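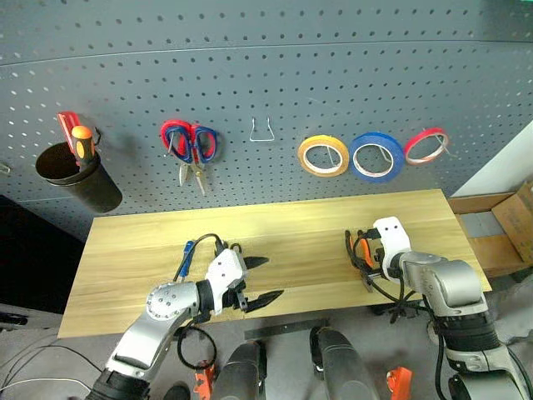 Last updated: January 2, 2019

Gremimari Pegboard Kit for two-arm student cells

The Gremimari kit is a practice station for school clubs that already have a two-arm robot and need set work for it. It covers the tool return and tape tasks in the Ukley student challenge, which runs again in February.

The kit includes the perforated board, wire hooks, an angled black cup for upright tools, and rolls of tape in yellow, blue and red. Hand tools are sold as a separate pack. The robot, table and grippers are not included.

Kit price is $1,338. The hand tool pack is $158. Schools ordering two or more kits should ask for a quote before paying.
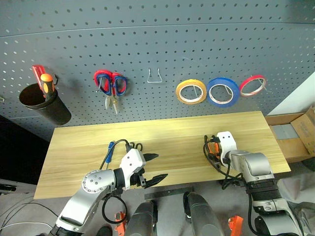
Allow about 17 minutes to change the hooks over from one task to the next. Hooks push in from the front and the board stays on the wall. Set the board so its bottom edge is close to the back of the table, then have students check that both arms can reach the outside hooks at low speed.

The tape task is the harder one for most teams. Rolls swing when they are pulled from below, and two rolls on neighbouring hooks can catch. Wian Shezi, who coaches the Sandhu club, starts new members on the yellow roll and leaves blue until their second session.

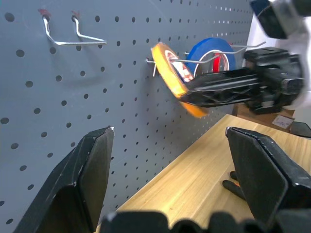 Tape task: gripper closed on the lower part of a roll at the hook.

Spare hooks are sold singly. Board colour is grey only. The older Faker brackets do not fit this board.

Contact Gremimari | Copyright 2019 | Back to top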